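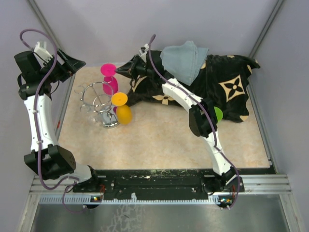 The Remwood kitchenware exchange is back for a second round. Last February we took in nearly 300 pieces at the Grarkdale branch library, and most of them went home with someone else the same day. Plates and mugs went first. Colored drinking glasses were slower, though something like the bright pink goblet is worth bringing if you have one – people setting up for a party often want one odd piece for the head of the table. Chipped or cracked items will be turned away at the door.

Drop-off opens at 4 p.m. on the Thursday before the exchange, at the side entrance on Laaksonen Street. Please wrap glass in newspaper and write what it is on the outside of the box. We have shelf space for 100 boxes and can't take more once it is full.

You don't have to bring anything to take something. Knives and small appliances are not accepted this time. Leftover pieces will go to the Maseck thrift store, which has agreed to pick them up on Monday morning.

Questions about large donations can go to Horațiu Marinescu at the front desk.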